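Skondura to release third studio album "Masanja" in November

DALBRIDGE, Thursday, May 27, 2021. Firero Records announces that the third studio album by Skondura will be released in November on vinyl, compact disc and all main digital services. Entitled "Masanja", the album contains eight songs with a total running time of 46 minutes.

The recordings were made at the label's own studio in Dalbridge over the winter. The band played most of the backing tracks live, with strings and brass added at later sessions. The title song, which closes the second side, is the longest piece the group has issued to date. 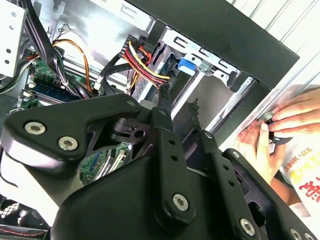
Will the vinyl edition be limited?
The first pressing is set at 4000 copies, of which 200 will be numbered and sold only through the label's website. A second pressing will depend on demand.

Advance orders open in the first week of September. A single will be sent to radio stations in the same month, and concert dates will be announced separately. Review copies may be requested from the Firero Records press office, which will also handle requests for interviews.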